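Ticket 3944: black tops won't stay square when folded
Product: Duseck folding guide, size 2
Status: open

Dark tops go slack at the corners once folded on the bed. Lighter clothes are fine.

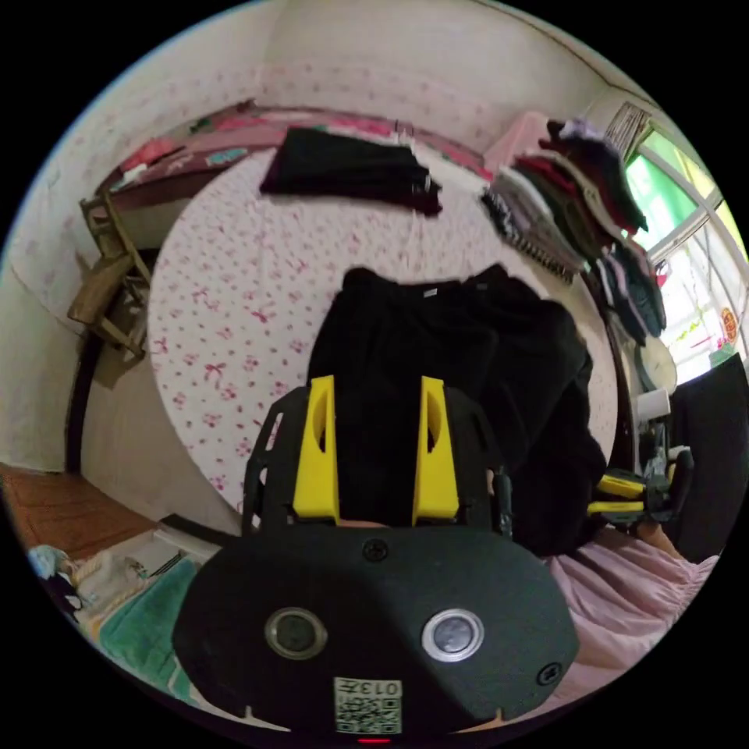 Logged by Ylva Söderlund, 2:30 pm

Smoothed the fabric out on the sheet first, then folded sides to middle. Bottom hem still drifts. Tried again with the label end at the top, same result.
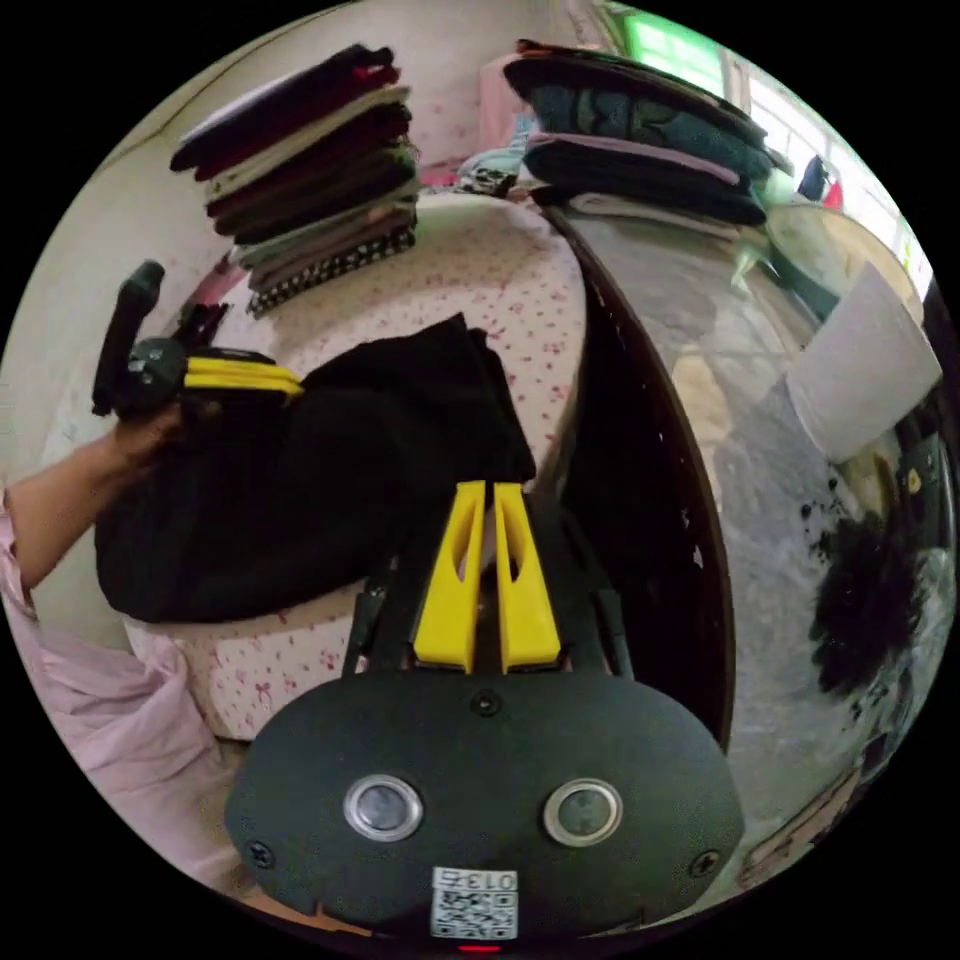 Natnael Sisay replied that the guide is too narrow for heavy fabric. Fold in half lengthwise first, skip the guide, and put the black ones at the bottom of the pile.

Will try that tonight and update.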